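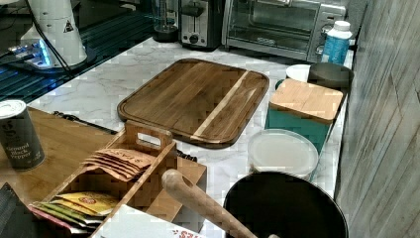

Nadico Triltetti Sideline Replay Kit

Home > Football > Coaching Gear > Replay Systems

The pitch for every sideline replay system is the same: your staff will see the game better and call it better. We sell the Triltetti and we would like you to be a little suspicious of that. A staff that doesn't know what it is looking for on film on Saturday morning won't find it on a tablet between series either.

What the kit does is send video from an end zone camera and a press box camera to tablets on the bench, cut up by play. There is a delay of 3 seconds. The brochure says "instant." We timed it ourselves at Dunstan and it was three seconds every time, so that is the number on this page.

What you get
Two camera transmitters (cameras not included)
One bench receiver with battery
Three tablets in rubber cases
Hard case, 37 pounds packed
Chargers and one spare antenna

Price: $1,540
Yearly software plan: $263, first year included

About that yearly plan. Without it the tablets still show live video, but they stop cutting it into plays, and the cutting is most of what you paid for. Treat the plan as part of the price. If the boosters are only good for one check, ask them for a bigger one.

Range
Nadico claims the signal will cover any high school stadium. Ours held up fine with the press box on the home side. From the visitors' bench, with a metal grandstand in between, we lost picture several times in the second half. The spare antenna helped some. Try it on an empty field and then try it again with people in the seats.

Compared with the Bamum
The Bamum is lighter and has a nicer screen in bright sun. It also needs stadium wifi, and we have yet to meet stadium wifi we would trust on fourth and short. If yours is good, buy the Bamum. We carry both.

Before you order
Check your state association's rules on sideline video. Some allow it only at certain levels, and playoff rules may differ from the regular season. We can't take back an opened kit because of a rule.

Orders placed in February ship ahead of spring practice. Phone support is open until 9 p.m. on game nights and closed Sunday.

In stock. Ships in the original carton, signature required.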